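February, the equipment list again

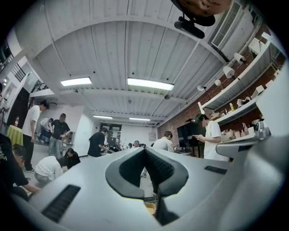 The big room in the afternoon, brick wall and shelving on the right.

Spent the morning on the budget with Birger Bakke. We have money for 6 hand-held grippers if we buy from Skernlow, or 4 if we go with Pronix and take the service plan. I wanted 6. Birger wants the plan. He kept coming back to the pads, and what a new set costs once you add shipping. I had left shipping out of my sheet, so I went back and put it in. It comes to 1,283 for the year on the Skernlow side. More than I thought, but it still fits.

Walked through the room after lunch to see where any more of them would go. People were working on the floor as well as at the tables, so another table should be on the list too. The one on the left wall with the yellow cloth is fine where it is. Lamps we can skip this year. There are four clipped to the shelving already and they can be turned.

Storage is the part I have no line for. The shelves on the brick side are taken up with boxes and small stuff, and I don't want new tools going in on top of that. Hestow sells a plain cabinet with a lock. Wrote to them for a price – no answer yet.

Sánchez called at 4 about the robot arm. Delivery is 10 weeks from the day we sign, so it lands in the next budget whatever we do. Moved it there. Birger agreed to that much.

Still to do: ask Skernlow if they sell the pads in bulk, measure the wall for the cabinet, send Birger the new sheet.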